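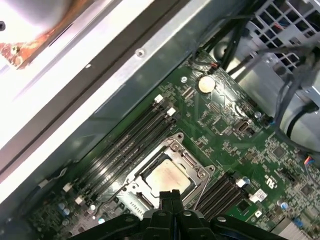
Notes from the Repair Bench: Old Paste, New Paste

Hello again, dear readers, and thank you for all the kind notes after the January issue (I have read every one, even the long one about printer belts, and I will get to printer belts, I promise). This time I want to talk about thermal paste, that humble gray goo between a processor and its cooler, which most of us never think about until the fan starts howling in the middle of a movie.

We have been working our way through a batch of 22 older workstations that came to us from the Lundar office when it moved, and they are lovely solid things, with metal cases and big boards with memory slots on both sides of the socket. They are also old enough that the paste has had plenty of time to age. Lift the cooler off one of these and you find a tan and brown film smeared over the metal lid of the processor, usually darker toward the edges. It looks alarming the first time! It is perfectly ordinary, and it comes off with a bit of patience.

Radka Lazarević, who taught me most of what I know about this, likes to take the memory out before she starts, so that she has room for her hands and nothing to snag a sleeve on. She also leaves the processor sitting in its socket with the lever down while she wipes. I used to pull mine out and clean it in my palm, and I bent enough pins in my early days to be grateful for her way of doing it.

You will want a lint-free cloth, a few cotton swabs and some strong rubbing alcohol. Dampen the cloth (damp, please, never dripping), lay it on the lid and let it sit for around 10 seconds, then wipe from the outside in, so the old paste gathers in the middle and stays off the board. Turn to a clean bit of cloth and go again. The swabs are for the narrow edge where the lid meets the frame, and that little strip always takes me longer than all the rest put together.
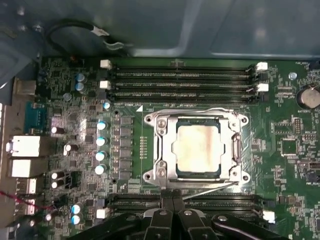
Putting It Back Together

Once the metal is clean and dry, a dab of fresh paste the size of a pea is plenty. Set the cooler straight down and tighten the screws a little at a time, going corner to corner. Then the memory goes back in, with a firm push until the white latches close. If you have a machine at home that needs the same treatment, bring it along to the bench and we can do it together.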